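Wimari Startseite Projekte Berichte Termine Kontakt
Suchbegriff eingeben Suche starten

Zwischenbericht an die Förderstelle
Vorhaben Flikunum: Erfassung von Handbewegungen für das Anlernen von Greifsystemen
Teilbericht zu Arbeitspaket 3, Öffentliche Vorführung
Stand: Mai 2023
Bearbeitung: Leonora Lacson

1. Gegenstand des Teilberichts

Der Bewilligungsbescheid sieht innerhalb der Laufzeit zwei öffentliche Vorführungen vor. Der vorliegende Teilbericht behandelt die erste. Sie fand im Rahmen des Tages der offenen Tür am Standort Turneck statt. Der Stand der Arbeitspakete 1 und 2 wird nur so weit wiedergegeben, wie er für das Verständnis der Vorführung erforderlich ist. Die Abrechnung der Sachmittel erfolgt gesondert.

2. Ausgangslage

Der in Arbeitspaket 1 entwickelte Sensorhandschuh liegt in der zweiten Ausführung vor. Gegenüber der ersten Ausführung wurden die Leitungsführung am Handrücken und die Befestigung der Fingersensoren geändert. Die Auswerteeinheit ist weiterhin kabelgebunden und wird offen auf dem Tisch betrieben. Ein Gehäuse ist konstruiert, aber noch nicht gefertigt.

Die Zuordnung von Handstellung und Objektlage erfolgt über Würfel mit aufgedruckten Mustern, deren Lage im Kamerabild berechnet wird. Die Software Kotian führt beide Datenströme zusammen und legt sie mit gemeinsamem Zeitstempel ab. Im Labor arbeitet dieser Teil seit Abschluss von Arbeitspaket 1 ohne wesentliche Störungen. Erfahrungen außerhalb des Labors lagen vor der Vorführung nicht vor.

3. Aufbau und Ablauf

Als Vorführfläche wurde von der Hausverwaltung die verglaste Halle zugewiesen. Der ursprünglich beantragte Seminarraum stand nicht zur Verfügung. Der Aufbau wurde daraufhin auf einen runden Tisch reduziert. Auf die Vorführung des Greifarms wurde verzichtet, da die erforderliche Absperrung in der Halle nicht einzurichten war. Gezeigt wurde somit allein die Aufnahmeseite des Verfahrens.

Der Ablauf je Durchgang war wie folgt festgelegt: Anlegen des Handschuhs, Abgleich der Nullstellung, Halten und Drehen eines Musterwürfels, anschließend freies Greifen von Alltagsgegenständen. Für einen Durchgang waren 19 Minuten angesetzt, einschließlich der Zeit für Rückfragen. Die Erläuterungen übernahm im Wechsel das Projektpersonal. Besucherinnen und Besucher konnten den Handschuh auf Wunsch selbst anlegen; in diesem Fall wurden keine Daten gespeichert.

Die rote Tischplatte erwies sich für die Mustererkennung als unkritisch. Der Kontrast zwischen dem weißen Würfel mit dunklem Aufdruck und der Fläche war ausreichend. Ein Tausch der Platte gegen die im Labor übliche graue Unterlage wurde deshalb nicht vorgenommen.

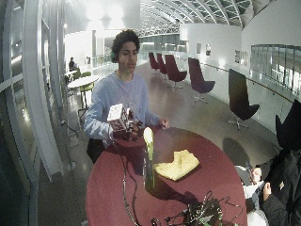 Precious Macaraeg merkte zum Entwurf dieses Abschnitts an, die Kabel zwischen Handschuh und Auswerteeinheit seien für eine öffentliche Vorführung zu lang und lägen zu frei. Wer den Handschuh zum ersten Mal trage, achte mehr auf die Leitungen als auf den Gegenstand, und das verfälsche die Bewegung. Sie halte eine Führung entlang des Unterarms für zwingend, bevor ein zweiter Termin zugesagt werde. Die Anmerkung wird übernommen und ist in Abschnitt 6 als Maßnahme aufgeführt.

4. Technische Beobachtungen

4.1 Beleuchtung
Die Halle hat ein gewölbtes Glasdach. Die Lichtverhältnisse änderten sich im Tagesverlauf stärker als bei der Vorbesichtigung angenommen. Bei direktem Lichteinfall traten auf hellen Flächen Überstrahlungen auf, in denen die Muster zeitweise nicht erkannt wurden. Die Belichtungszeit der Kamera musste mehrfach von Hand nachgeführt werden. Eine automatische Nachführung ist in Kotian vorgesehen, war zum Zeitpunkt der Vorführung jedoch nicht freigegeben.

4.2 Gegenstände
Neben dem Musterwürfel wurden unter anderem eine grüne Glasflasche und ein gefaltetes gelbes Tuch eingesetzt. Glas ist für die kamerabasierte Lagebestimmung ungünstig, was aus dem Labor bekannt war und sich bestätigte. Beim Tuch liefert der Handschuh verwertbare Fingerstellungen, eine Objektlage im eigentlichen Sinn lässt sich aber nicht angeben. Für weiche Gegenstände fehlt im Projekt bisher ein geeignetes Beschreibungsmodell.

4.3 Sensorik
Die Drift der Nullstellung lag nach einem Durchgang im Mittel bei 2 Grad je Fingergelenk. Der Zielwert aus dem Antrag ist damit eingehalten. Am Daumengrundgelenk wurden höhere Abweichungen festgestellt, die mit dem Sitz des Handschuhs zusammenhängen. Bei schmalen Händen ist die vorhandene Größe nicht geeignet. Eine kleinere Größe ist beschafft, die Bestückung steht aus.

5. Resonanz

An den Durchgängen nahmen rund 50 Personen teil. Rückfragen betrafen überwiegend den Verwendungszweck der Aufnahmen, die Übertragbarkeit auf zweifingrige Greifer und die Kosten der Sensorik. Zur Übertragbarkeit konnte auf die Ergebnisse aus Arbeitspaket 2 verwiesen werden. Zu den Kosten wurden keine Angaben gemacht, weil die Stückliste der dritten Ausführung noch nicht feststeht.

Bemängelt wurde, dass kein Greifarm zu sehen war. Der Zusammenhang zwischen Aufnahme und späterer Ausführung blieb ohne diesen Teil für fachfremdes Publikum schwer nachvollziehbar. Das ausliegende Informationsblatt konnte dies nur eingeschränkt ausgleichen.

6. Maßnahmen

Leitungsführung des Handschuhs am Unterarm, Zugentlastung an der Auswerteeinheit: in Arbeit.
Gehäuse der Auswerteeinheit: Fertigung beauftragt.
Automatische Belichtungsnachführung in Kotian: Freigabe nach Abschluss der Prüfung.
Bestückung des kleineren Handschuhs: offen, abhängig von der Lieferung der Sensoren.
Matte Ausführung der Musterwürfel: Muster angefordert.

7. Weiteres Vorgehen

Die zweite Vorführung ist für August geplant und soll wieder in Turneck stattfinden. Für diesen Termin ist ein Raum mit Absperrmöglichkeit beantragt, so dass Aufnahme und Ausführung gemeinsam gezeigt werden können. Eine Änderung des Kosten- und Finanzierungsplans ist damit nicht verbunden. Die Rohdaten der ersten Vorführung liegen bei Wimari und können von der Förderstelle auf Anforderung eingesehen werden.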